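Managing People at Work, Unit 9
Handout: Returning after long-term sick leave
Instructor: Nisreen Obeidat

Reading for this unit: the Custham case (Matar and Daher), pages 2 and up. Bring the interview table with you.

Long-term absence is usually handled by two people, the line manager and someone from HR. Problems start when each assumes the other is keeping in touch. At Custham, a packing firm with 2,072 employees, several staff on leave heard nothing until their sick pay was close to ending.

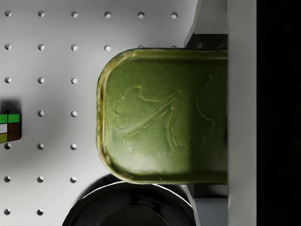

A phased return means shorter hours or lighter duties for a set period. The plan should be written down and signed before the first day back – a verbal agreement tends to get lost when a shift changes hands. It should state:

Hours for each week
Duties left out for now
Who reviews the plan, and when

Lama Matar found that managers often skipped the review date. Georges Sleiman disagrees with her on the cause and puts it down to workload. We will compare both views in class.

For discussion: should colleagues be told why someone was away? Who decides?

Written answers, one page, to Rasha Azar by the December deadline.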